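Ordenar el papeleo antes de que acabe marzo

Llevo dos años guardando facturas, garantías y recibos en una caja de cartón. El jueves por la tarde la vacié sobre la cama y empecé a separar. Tardé más de lo previsto, sobre todo por los tickets térmicos, que se borran. De muchos ya solo se leía el total.

El sistema que he elegido es sencillo: 8 carpetas de anillas, una por tema. Casa, coche, médicos, banco, trabajo, impuestos, aparatos y una de varios. Las compré en Duketti, la papelería de la esquina, y las etiquetas las escribí a mano. Probé antes una aplicación, Lelleck, pero me cansé de escanear a la tercera noche.

La carpeta de aparatos es la más gruesa. Tenía manuales de cosas que ya no están en casa, entre ellas una batidora y dos teléfonos. He dejado solo lo que sigue en uso y lo que tiene piezas aprovechables. 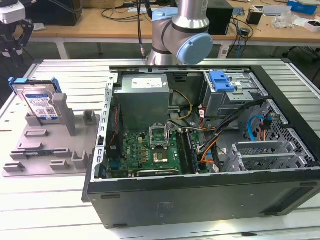 Un ordenador de sobremesa abierto, con placa Dell.

Lo más útil que encontré fue el contrato del seguro del hogar. Pagábamos por duplicado la cobertura de cristales, una vez en la póliza y otra en la comunidad. Llamé a la correduría Dimitriou y me atendió Aliki Mavromatis, que lo anuló en el momento. Son 70 euros menos al año.

También apareció la factura de la caldera, 2.387 euros, que daba por perdida. La he metido en una funda de plástico dentro de la carpeta de casa.

Al reciclaje han ido más de 2 kilos de papel. Las nóminas antiguas las conservo todas, por consejo de Nivaldo, que tuvo que reclamar unos meses cotizados y no encontraba las suyas. Me falta la carpeta de médicos, que dejo para otra tarde.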